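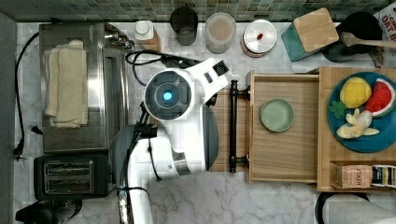 October 2020
Bench notebook, test kitchen, Cullinane building

Third day with the counter laid out the way the Gronik plan wants it, and I am still not sold. Writing this down while the annoyance is fresh so that whoever picks up the storage study after me knows which complaints are mine and which came from the tasters and cooks.

The plan says everything used daily should stand along the back wall, against the tile, and everything used weekly should go in a drawer. Fine on paper. I don't believe the split between "daily" and "weekly" was ever checked against how people cook. It reads like somebody's guess from August that got typed up neatly.

Back row first. Bottle on its little wooden block, dark glass, jar of beige powder, round tin with the white lid, knife block, then the black pot with the wooden spoon in it. The jar has no label. I have asked for labels twice. Anyone reaching for flour in a hurry will take whatever is in there and find out later. Tape and a marker would do it, and I'm going to do it myself tomorrow if the label printer is still "on order."

The block under the bottle is supposed to keep drips off the marble pattern. I have doubts. A ring forms under the block instead, and then you have a block to clean too. Rurkden swears by them. Rurkden also sells them.

Knife block is set at an angle. Two people have straightened it this week and two people have turned it back. The angled position does make the handles easier to get at from the cutting board, I'll give it that much, but it eats counter depth and there's a dead corner behind it that collects crumbs. Leave it angled until Monday, then try it square, and please stop moving it in between or we learn nothing.

Toaster oven. The folded towel lives on top of it now, which I did not approve. The argument is that the top is the only flat place left for it. My argument is that it's an oven. The manual we have on file asks for 2 inches of clear space above and says nothing kind about cloth. With the dial at 400 for 18 minutes this morning (towel on the rack by the door for that run), the steel on top was too hot to keep a hand on. So: towel comes off before the oven goes on, every time, and I want a hook put up. A hook costs less than this conversation has.

The two-slot toaster sits right by the oven. I don't see why we need both on the counter. The case for the toaster is speed. I timed nothing, so I won't claim anything, but I have yet to see the pair of them running together. Proposal: toaster to the cupboard for a week and see who complains.

Cords are as bad as before. The one down the left side by the wall just wanders, and the Graltasura clips that were meant to hold it let go of the tile overnight. The packet says they stick to any smooth surface. Small mosaic tile is mostly grout lines, so maybe that's our problem and not theirs, though they might have mentioned it. Not buying more until I've tried one on the underside of the counter.

Drawer. The one good idea in the plan – possibly. Wood, black bar handle, runs smoothly. Trouble is that people leave it open while they work, and then the cutting board side of the counter is awkward to stand at. The little pale green dish has ended up in there on its own. I was told it's for salt. If it's for salt it is daily, and by the plan's own rule it belongs out on the back row. If it's not for salt then I'd like to know what it's doing taking up a drawer. Left it in place for now so the next person can form a view.

Oat box is at the far right end. Short arms can't reach it without leaning over the pot. Moved it forward once, found it back this afternoon.

Comment cards so far: 61. Most say the counter is "nice" or "tidy," and I don't put much weight on that. Tidy is what people say when they've been asked to look at something for half a minute. The useful ones name an object. I've pulled those and clipped them inside the back cover. Several want the spoon pot nearer the cooktop, and I agree with them.

For tomorrow: label jar, ask about hook, one clip under the counter, towel off the oven before first use. Toaster to cupboard if there's no objection by noon.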